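Mistico Crossword Project
Progress report to the Besson Fund
Wednesday, April 23, 2025

What a good stretch this has been! The archive of old club crosswords now holds 2,335 grids, all of them playable online, and the clue search (the part I was most nervous about) went live with hardly a hiccup. Solvers can look up any answer and see every clue ever written for it.

The beginners' series, Premari, has 5 puzzles out and 3 more in testing. Testers loved the one with the hidden rivers, though two of its anagrams were a letter short and had to be redone. Skarkix, our barred-grid series for the old hands, is slower going. The setter's notes arrive on paper and we type them up by hand, but the puzzles are a joy.

Spending is on plan. We moved a little from printing to hosting, as agreed.

Solving on a phone is now much easier: the clue stays put while you type, and the keyboard no longer covers the bottom rows. 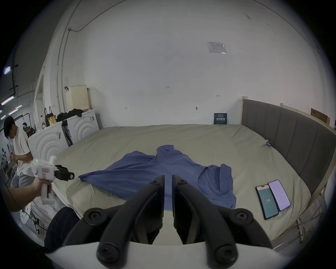 Next steps

Finish the Premari testing, add hints for stuck solvers, and have the printed collection ready in August.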